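Visit report: Golton Mills, October

Our section was given the morning at Golton, the paper and board mill on the Stirnia road, with Effie Guthrie of the process side as our guide. The mill makes grey board for book covers and box liners. Nearly all of its raw material is waste paper brought in by lorry, and the visit followed the stock from the yard to the reel.

The yard holds bales in 9 bays, sorted by grade before they arrive. Bales are sampled with a hollow drill and the core is weighed, dried and weighed again. Loads above the agreed moisture figure are paid for at a lower rate. Guthrie said that disputes over moisture take up more of her week than any fault on the machine.

From the yard the bales go up to the pulper, a steel tub with a rotor in the floor. Wire is drawn off as a rope by a winch at the side, and the rope is chopped and sold as scrap. The pulper runs in batches. We watched one charge go in and the stock was passing the extraction plate well before we moved on, though the noise made questions difficult and several of us missed the figures for consistency.

Cleaning is done in two stages. Heavy matter such as grit and staples drops out in the cyclones, and plastic film is held back by slotted screens. The second set of screens was replaced last winter with baskets from Selel, and the reject rate has fallen enough for the mill to take a cheaper grade of mixed waste. The old baskets are still on the floor behind the stair, and members who want to compare the slot wear may ask to see them.

The board machine is a multi-vat cylinder type with 6 vats, each laying one ply on the underside of a felt. It is slow by present standards but the weight of each ply can be changed on its own, and this suits short orders. Finished board on the day was 544 grams per square metre. Felt life was the subject of a long exchange between Guthrie and our own Folasade Wike, who favours a stiffer seam than the mill is using. It was left unsettled.

Drying is by steam cylinders under an open hood. Heat recovery from the hood air was fitted by Abubakar, and warms the shower water for the felts. Condensate return is good on the first two groups and poor on the last, where the siphons are of an older pattern. New siphons are on order.

The effluent plant was the best part of the visit for those of us who work with water. Fibre is recovered by flotation and sent back to the middle plies, where colour does not matter. The clarified water is used again at the pulper, and the remainder goes through an aeration basin before discharge. The mill keeps a daily log of solids at the outfall and let us read the last 300 entries. There were two peaks, both following a shutdown – the operators now restart the showers in stages.

Lunch was taken in the canteen at 12.30. The afternoon was left free.

Anyone going on the spring visit should bring ear defenders and flat shoes with a proper grip. The stairs to the pulper deck are steep and the treads are open.
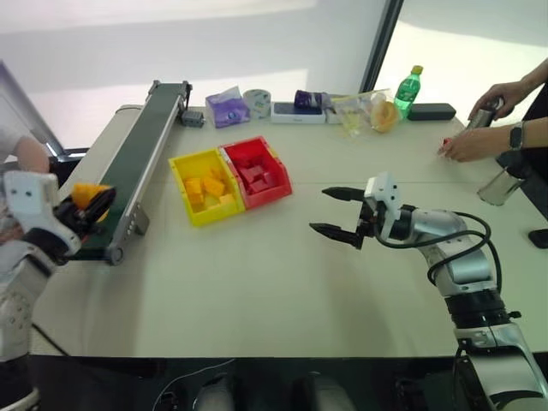

Belt conveyor with metal side rail.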